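Suture needle

A suture needle is a small needle used to draw thread through tissue so that the edges of a wound can be closed. Most are curved.

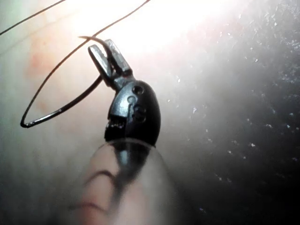
Curved needles are held in jaws instead of the fingers. The grip is usually taken partway along the body, leaving the pointed end free. A dark thread, easier to follow against pale tissue, trails from the needle and can fall into wide loops before it is pulled through.

See also: Surgical knot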